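PLINDOMARD TO REISSUE FIRST TWO ALBUMS ON VINYL, ADDS DECEMBER SHOWS

September 5, 2025

Rock band Plindomard will reissue its first two studio albums, Fludelik and Stalent, on vinyl this December through Usman Records. Both have been out of print on the format for more than a decade.

The albums were remastered from the original stereo tapes. Fludelik runs 40 minutes and keeps its original track order. Stalent comes with a second disc of demos, including an early version of the title track with the band's first drummer.

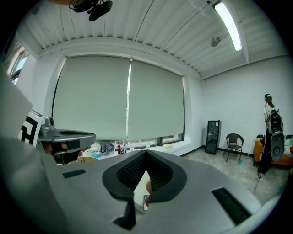

Plindomard has had four drummers and three bass players since it formed. The current lineup has been together for six years and will play the December shows. Two former members contributed written notes to the Stalent booklet, and all past members are credited in full on both sleeves, including two who were left off the first pressings.

"People have asked for these records at the merch table for years," the band said in a joint statement. "The old masters were in better shape than we expected, so we went ahead."

Usman Records will press 1694 copies of each album on black vinyl. A further 506 copies of Stalent will be pressed on clear red vinyl and sold only at shows and through the label's online store. There are no plans for a CD edition.

The band will play five theater dates in December. Each set will include all of Fludelik, followed by songs from later albums. The full show is expected to last about 70 minutes, with one support act per night. Venues and ticket prices will be posted on the band's website next week. Mailing list subscribers will be able to buy tickets one day early.

Press copies and interview requests: contact the Usman Records press office.

More from Usman Records
- Plindomard live album now streaming
- Shipping changes for overseas orders
- Record fair: where to find our table

Comments (3)

vinylshelf: Finally. My copy of Stalent skips all through side two.

R_Tay: Any chance of the third album getting the same treatment?

lowendfan: Glad the old bass players are getting their credits.

Get label news by email. Sign up for our newsletter. You can unsubscribe at any time.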